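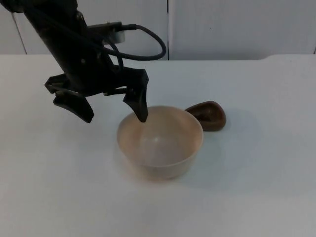
White tabletop has a faint line in it, and where do small things go?

Posted by Kenta Onishi in Home > Kitchen > Surfaces and Storage

I have a white matte table that stands against a white paneled wall. It came with the apartment and I use it for everything from breakfast to sorting mail. Two things I would like help with.

First, there is a thin line that starts at the back edge and runs toward the front for a short distance, then fades out. It sits close to one of the gaps between the wall panels. I can't feel it with a fingernail. I have wiped it with dish soap and with a cream cleaner called Tunden, and it looks the same as before. There are also a few tiny specks that won't come off. Is this a crack, a joint, or a stain? The landlord does an inspection in November and I would like to know before then.

Second, I keep a pale beige bowl on the table for keys and coins, and a small brown dish that ends up in a different spot every day. The bowl is deep and everything sinks to the bottom. The dish is too small for keys. I have 100 dollars to spend on sorting this out, less if possible. I don't want to drill into the wall.
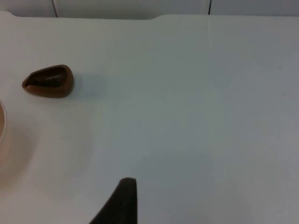 The brown dish on the table, with the back edge and the wall panels behind it.

Thanks in advance. I can measure anything if that helps.

Nicanor Echevarría
Member, 139 posts

I fitted tops like this for a few years, so I will take the line first. If you can't catch it with a nail and it starts right at the back edge, my guess is a joint in the material or in the board under it. Cracks usually have a slightly raised side, and you can feel that if you go across them slowly. I can't rule a crack out without touching it.

Try this. Put a piece of masking tape across the line, make a pencil mark on the tape on each side of it, and leave it 3 weeks. If the tape wrinkles or splits, the surface is moving and you should tell the landlord now. If nothing changes, take a photo in daylight with a ruler next to it, send it to the landlord with a short note, and ask them to add it to the move-in record. Do that before the inspection.

Stop using cream cleaner on it. On a matte top it can leave shiny patches where you rubbed hardest, and those don't come out. Warm water with a drop of dish soap, then a dry cloth. For the specks, lay a damp cloth over them for ten minutes and wipe. If they are still there after that they are probably in the surface -- leave them alone. No scraping.

The back edge on yours also has a small step in it near the middle. Check whether there are two pieces meeting there, and look underneath with a flashlight. If you find a join in the same place as your line, that pretty much settles it.

On the bowl and the dish I have no strong opinion.

Cayetano Montes
Member

just get a tray. i got one from Restent for 19 dollars, put the bowl and everything else on it, when i need the table i pick up the tray. done

Þórarinn Zoëga
Member, kitchen and dining section

Agree with the tray, but I would move the keys out of the deep bowl as well. Deep bowls with sloping sides are good for fruit, garlic or onions. For keys you want something flat and low that you can see into from the door. Coins can go in the brown dish if you empty it once a week. I do mine on Tuesday with the trash.

Put the tray in one of the back corners, not in the middle, and check that it has felt or rubber feet. Mine didn't, and it left gray marks on a white top that took a long time to get off. You can buy stick-on felt pads at any hardware store.

Kenta Onishi
Original poster

Tape is on. I looked underneath and there is a batten going across there, so I can't see if the boards meet, but it is in the right place for it. I will write to the landlord either way. Keys are on a saucer for now and the bowl has onions in it.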